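Against the Contest Fee

Tegan Goodwin
June 11, 2022

I have entered poetry manuscript contests for most of my adult life, and I think small presses should stop running them as their main way of finding books.

I don't say this because I lose. I do lose, but I also won once, at a press in Briltport that printed my first collection and treated me well. The editor, Otis Pettigrew, answered every email within a day. He also told me, over a long lunch, that the contest had brought in 321 manuscripts, and that the fees had paid for my book and two others he had already picked without any contest at all. He wasn't ashamed of it. The books had to be paid for somehow.

What bothers me is who does the paying. A fee looks small to a person with a teaching job and a research account. Send the same manuscript out to a dozen places and it comes to a car repair. Latrice Villanueva, whose poems I would put next to anyone's, quit submitting for four years because she could not square it with her rent. She kept writing. Her poems went into a drawer, and the presses that say they are looking for new voices never saw them.

The usual answer is the fee waiver. I have read for a press that offered them, and almost no one asked. The form wanted a paragraph about hardship. People who write for a living, or try to, know what it is to be asked for a paragraph like that, and most would rather skip the whole thing.

Then there is the reading itself. When I screened for the Varnska Prize I had a stack of full-length manuscripts and a deadline in July. I read the first ten pages of each with care. After that I was looking for a reason to stop. I am not proud of it, and I doubt I was the only one. A quiet book that builds slowly has very little chance under those conditions. The ones I passed up the line tended to open loud. 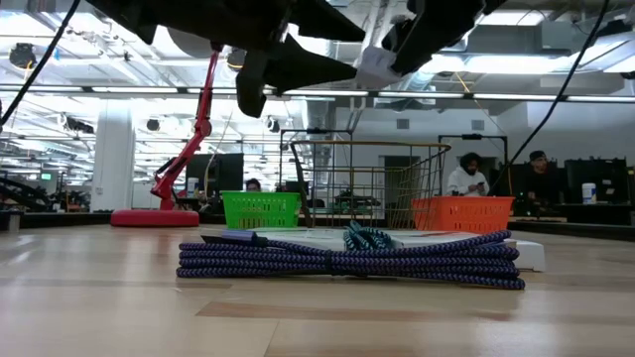
An open reading period with a limit on entries would do better. Doucet takes the first 100 manuscripts each spring, charges nothing, and closes the door. Yes, it fills up fast, and yes, that favors people who watch the calendar. I would still take that over a system that favors people with spare cash. Nazar Kovalchuk found his publisher this way after years of finalist letters.

Presses will ask where the money comes from. Some of it could come from subscriptions, and from selling the books more than once, at the launch. I buy every title Flular puts out, sight unseen, for less than I used to spend on fees in a season. At the end of the year I have a shelf of poems to read.

I have a second manuscript ready now. I'm sending it only to places that will read it for free, and the list is shorter than I'd like.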